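3.2 Table coverings and bowl sets

The second group of sorting tasks used crockery of mixed size and finish. Households in the Hamwood sample were asked to clear a surface, lay whatever covering they normally used, and put out the bowls from one everyday meal. The covering was left in place throughout. In earlier work (Dizon and Ambrosio) the cloth was removed before any item was handled, and the authors reported fewer hesitations when the table was bare. We wished to keep the covering because most participants ate on one and also sorted on it after washing up.

Coverings were coded by pattern (plain, striped, checked, figured) and by whether they carried a contrasting border. Bowls were coded by depth, by outer and inner colour, and by the treatment of the rim. Rim treatment was added to the scheme in October, after the second coder, Rommel Catacutan, found that participants who named their bowls aloud referred to the rim more often than to the body. A bowl was entered as "banded" if the rim differed in colour from the inner wall, whatever the width of the band. Of the 1781 bowl entries in the full set, 948 were banded under this rule.
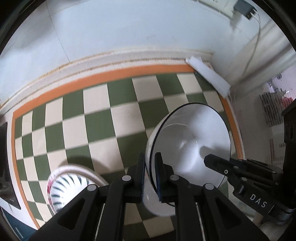 Figure 4. Mixed bowls on a checked covering with orange border. Large white bowl with thin black rim, right; patterned bowl with pink rim, lower left.

Both bowls identified in the caption to Figure 4 are banded, although the two rims differ greatly in weight. The black line on the large bowl is narrow, and the pink rim of the patterned one is thick. We considered splitting the code into narrow and broad bands but dropped the idea when agreement between coders fell on the middle cases. The patterned bowl was also coded "figured, interior" for the dark green strokes on its white inner wall.

Glossy interiors gave some trouble. Where a highlight or reflection lay across the inner wall, as in the large bowl in Figure 4, coders were told to judge colour from the duller parts of the surface only. Entries for which no such part could be found were marked "unresolved" and left out of the colour counts, but kept in the counts for depth and rim.

Partly hidden pieces were entered under the general heading "dish" unless another view settled the matter. This makes the totals for bowls slightly conservative. The same rule was applied to the Nurkwood households, whose results are given in Section 3.3.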